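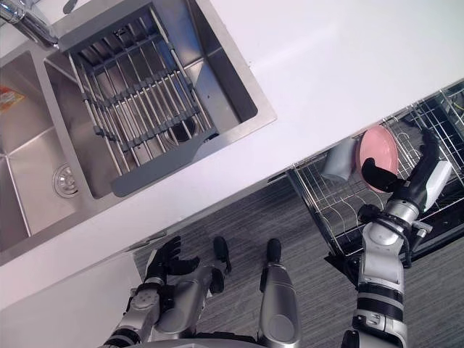
Double sink with roll-up drying rack over the right basin.

Unit 7: The Supporting Player as Series Lead

Course: Television Comedy, Form and Production
Instructor: Yufang Lei
Reading for this unit: course packet, sections on casting and on the spinoff

1. Scope

Unit 6 dealt with the sketch ensemble as a unit of labor. This unit takes one performer out of the ensemble and follows what happens to the material when that performer is given a half-hour series. The main questions are structural. We are concerned with how a character built for an eight-minute sketch is changed to carry 22 minutes a week, and with what the production has to add, drop or soften.

Biography is used only where it affects the work. Students who want career histories will find them in the packet.

2. Terms

Ensemble player. A performer under contract to a variety or sketch program who appears in most segments but does not host.

Recurring sketch. A sketch with fixed characters and a fixed setting, repeated at intervals through a season. A sketch that returns once is not recurring for our purposes.

Spinoff. A series built on a character who first appeared in another program. The character must keep the same name and the same basic history. A series that only reuses a performer is a vehicle.

Vehicle. A series designed for a particular performer, with a new character.

Load. The share of spoken lines and reaction shots assigned to one character in an episode. Load is counted from the shooting script, then checked against the broadcast version.

3. The sketch character

A sketch character normally has one strong trait and one strong relationship. The trait produces the jokes; the relationship gives them a target. In an ensemble program this is enough, as the audience sees the character once every few weeks and for a short time.

Three features matter when the character is moved to a series.

a) Age and makeup. Sketch performers often play well above or below their own age. The effect is accepted in a wide shot on a variety stage. In a series, with closer framing and more screen time, the makeup must be rebuilt or reduced. This has a cost in hours per shooting day, and the schedule must absorb it.

b) Volume. A character who shouts through a sketch cannot shout through an episode. Writers usually lower the level in the first act and keep the outburst for the second.

c) Sympathy. A sketch can end on cruelty. A series episode rarely does. The usual repair is a short quiet scene near the end, often in a kitchen or on a porch, in which the lead gives something up.

4. Case: Suvumero Street

The main case is Suvumero Street, a sitcom spun off from a recurring sketch on The Curham Hour. The lead, an aunt who runs a boarding house, was at first a secondary figure in the sketch and had no lines in the first version. She was expanded after a table read in which the performer filled a gap in the script with a complaint about the rent.

The sketch ran for four seasons. The network ordered the series as a summer replacement and then picked it up in full. The house style of the sketch — one set, no exterior shots, entrances from the left — was kept for the pilot and dropped by the third episode.

Changes between sketch and series:

The aunt's age is never stated in the series. In the sketch it is mentioned in nearly every installment.

The nephew, who was the center of the sketch, becomes a visitor. He appears in seven episodes of the first season and in none of the second.

A neighbor is added. Her function is to receive information. She has few jokes of her own in the early scripts.

The insults move from family members to tradesmen, officials and lodgers. This is the largest single change in tone. Compare the first scene of the pilot with the sketch transcript in the packet.

5. Load count

For the pilot the shooting script has 392 spoken lines. The aunt has 200 of them, or 51 percent. The remaining 192 are divided among five characters, none of whom is present in every scene.

This is a high figure for an ensemble sitcom and an ordinary one for a vehicle. The point to note is that Suvumero Street was sold as the first and written as the second. By the end of the season the load had moved toward the lodgers, and the set was changed to give them a second room to play in.

Count lines, not words. A one-word reply is a line. A line broken by a stage direction is one line unless another character speaks in between. Sung lines are left out and listed separately.

6. Singing

Ensemble players of the variety period were often hired to sing as well as act. When they moved to a series, the singing was either dropped or given a reason within the story: a church event, a talent night, a birthday. Melnychuk, the label that handled the Curham cast recordings, released one single by the lead before the series began. It is not heard in the series at all.

Tadon, the production company, kept the recording and acting contracts apart. The effect on the scripts was direct. Any musical scene needed a separate clearance, and the writers stopped proposing them after the first season.

7. Points for seminar

Is the quiet scene in the pilot a repair in the sense of section 3(c), or does it prepare a later plot? Bring page references.

Where does the pilot still depend on the viewer having seen the sketch? Mark each place in the script.

The neighbor changes function during the first season. Find the episode where this starts, and be ready to defend the choice.

8. Written work

One paper, 2000 words, due at the end of April. Choose a spinoff other than Suvumero Street whose lead began as a supporting player. Give a load count for one episode and compare it with one appearance of the same character in the parent program. State which script or broadcast version was used. Plot summary should be kept to one paragraph.

Attach the count sheet as an appendix — it is not included in the word limit. Papers without a count sheet will be returned unmarked.

Unit 8 covers the guest host. Read the packet section on booking before the lecture.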